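3.2 Os blocos com perguntas

Confesso que, quando comecei este trabalho, os blocos de madeira eram para mim a parte menos interessante do material. Eu queria falar de conversa, de turnos de fala, de quem interrompe quem. Foi a Dayana Carrillo, coautora da primeira versão do protocolo, que insistiu para eu sentar no chão e jogar umas partidas antes de escrever qualquer linha. Joguei, derrubei a torre, tive de responder a uma pergunta sobre a minha vida escolar num mandarim bem enferrujado, e mudei o plano do capítulo inteiro!

O jogo funciona assim: parte dos blocos traz uma pergunta gravada na face, parte não traz nada. Quem tira um bloco com pergunta lê em voz alta e responde. Quem tira um liso passa a vez (ou inventa uma pergunta, conforme a regra da casa, e cada turma tinha a sua). As perguntas são todas do cotidiano de escola, do tipo que qualquer aluno consegue responder sem se expor demais. A da Figura 4, por exemplo, diz 班级大扫除的时候，你是很认真的吗？, que traduzo livremente por "Na hora da faxina geral da turma, você leva a sério?". A tradução me deu trabalho. Montserrat Huerta preferia "limpeza coletiva da sala", eu fiquei com "faxina geral" porque é o que a minha mãe diria, e porque 大扫除 tem esse peso de limpeza grande, daquelas de arrastar carteira.
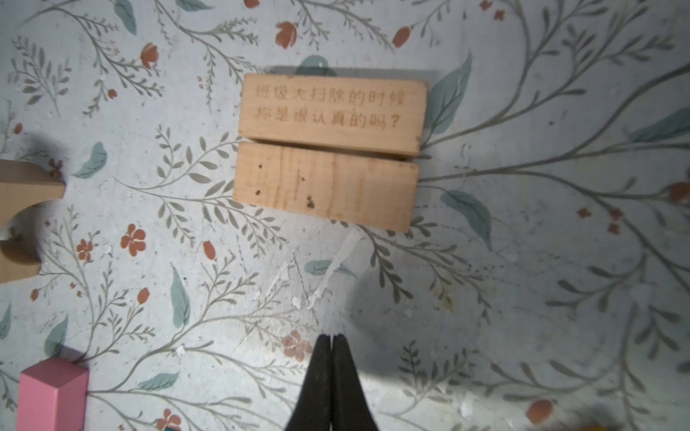
Figura 4. Bloco com pergunta e bloco liso, lado a lado.

Voltando à faxina: essa foi de longe a pergunta que mais rendeu. Nas sessões de setembro, com 30 participantes divididos em grupos de 5, ela saiu em todos os grupos e em todos virou discussão. Os alunos que tinham estudado em escola com rodízio de limpeza contavam quem fugia do balde, quem ficava só apagando a lousa, quem limpava a mesma janela até o sinal tocar. Os outros perguntavam, meio incrédulos, se era mesmo a turma que limpava. Em termos de vocabulário isso é ouro, pois aparecem verbos de ação doméstica que o livro didático só traz lá na frente, e aparecem dentro de uma história, com complemento, com advérbio, com reclamação.

Transcrevemos 868 turnos de fala no total. Não vou fingir que todos são aproveitáveis (tem muita risada e muito "espera, espera"), mas a codificação que Iraís Hinojosa propôs em 4 categorias deu conta da maior parte: resposta direta, narrativa, pergunta devolvida e desvio. O que me surpreendeu foi a pergunta devolvida. A forma com 你是……的吗 parece convidar o aluno a repetir a estrutura para o colega, quase como um passe de bola, e isso acontecia até com gente que na aula comum mal abria a boca.

Os blocos lisos também têm seu papel, e aqui discordo um pouco de Ditte Ravn, que sugeriu na leitura do rascunho tirá-los do jogo para ganhar tempo. Eu manteria. O liso dá um respiro, deixa o grupo comentar a resposta anterior, e várias das narrativas mais longas que temos começaram justamente num turno em que ninguém precisava responder nada. Na turma do Kanau chegaram a usar lápis para escrever perguntas novas nos lisos, o que bagunçou a minha contagem mas rendeu um anexo simpático (Anexo B).

Falta dizer que não controlamos a ordem em que as perguntas saíam, e que isso pesa na comparação entre grupos. Volto a esse ponto em 3.4.

Contato: secretaria dos Cadernos Prilley | © 2025 Cadernos Prilley. Todos os direitos reservados. | Voltar ao topo

Este site usa cookies para melhorar a sua navegação. Ao continuar, você concorda com a nossa política de privacidade. Aceitar | Configurar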